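Shop notebook, August
Humidity and the filament cabinet, part two

Picked this back up at 9:40 after leaving it alone for a while. The question is the same as it was on the first page: do the sealed dry boxes do anything for our prints that a shelf doesn't? Everybody in the shop says yes. I have asked for numbers and got a lot of stories about popping noises and stringing.

The sales sheet for the Grivivus boxes says they hold a spool "indefinitely." That word should make anyone put their wallet away. There is no test listed, no temperature, no starting moisture. The Sturo desiccant packs we bought to go with them come with a card that turns from blue to pink, and I have one on my bench that went pink inside an unopened bag. So I don't trust the cards either.

What I did: took two spools of the same gray PETG from the same order, both 1000 g nominal. Weighed each one on the good scale with the lid down. Spool A went in a Grivivus box with two fresh Sturo packs. Spool B went on the open shelf over the sink, the worst place I could find in the building. Left both for 28 days and did not open the box to look, though I was asked to more than once.

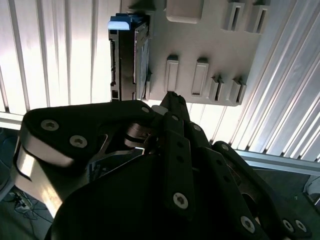
Room humidity over that stretch peaked at 69 percent on the wall gauge. I don't fully believe the wall gauge. It sits too near the door and swings whenever somebody props it open to bring in stock. I put the Venter logger next to spool B as a second opinion and it read lower than the wall the whole time, but it moved up and down at the same hours, so at least they agree on the shape if not the height.

Weights at the end: spool B gained, spool A gained less. That's the headline, and I expect to hear it repeated at lunch as proof. Before anyone does that, a few problems.

The cardboard. Both spools are on cardboard cores, and cardboard drinks water faster than plastic does. I weighed spool and filament together like an idiot. Some part of the gain on B is wet cardboard, which has no effect on a print that I know of. I can't separate it now. Next round uses plastic spools, or I unwind a length and weigh only that.

The sample. It is one spool each. If spool A had come out heavier I would have said it was a fluke, so I have to allow that this is a fluke too.

The scale. I checked it against the brass weight at the start and forgot to at the end. Checked it the next morning and it was fine, but the next morning is not the same thing.

So then prints. Ran the same part off both, same machine, same file, same nozzle, A first and then B. The part was the small clip with the thin leg because it strings if anything is going to. Laid them out on the bench and asked two people to pick the wet one without telling them which was which. One picked right, one picked wrong, and both were sure. I would like that written somewhere large.

There is stringing on B if you hold it to the lamp. There is also stringing on A. B may have a bit more. I tried to count the strings and gave up when I noticed I was squinting harder at B.

Bend test with the fish scale hook: both legs snapped, and the readings were close enough that I would not bet on the order if I did it again. The layer lines let go first on both, which points at nozzle temperature more than water. We have been running that nozzle cool ever since the Skorkis job and I am not sure anyone remembers the reason.
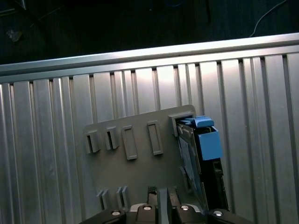 Does filament have to go through the oven before every job, even if it came straight out of a sealed box?
I wouldn't bother for PETG unless the spool has sat out for weeks or you can hear it crackle. Nylon is another matter — dry it every time and print it from the box.

On the nylon I have no argument. I have seen that one go bad overnight with my own eyes and the difference was plain from across the room. What I object to is taking the nylon rule and spreading it over every material on the shelf because it's easier to remember.

Cost side, for whoever does the ordering. The quote for boxing the whole cabinet is $527, desiccant not included, and the desiccant wants swapping or baking out on top of that. I would hold off. Put the nylon in the boxes we already own. Leave the PETG in its bags with the tops folded over and a clip on.

To do before I believe anything:
Three spools each way, plastic cores.
Brass weight before and after, written down both times.
Move the wall gauge away from the door.
Put the nozzle back up to where it was and rerun the clip.
Somebody other than me hands out the parts for the blind pick.

Stopped at 4:15. Spool B is back on the sink shelf, please leave it there.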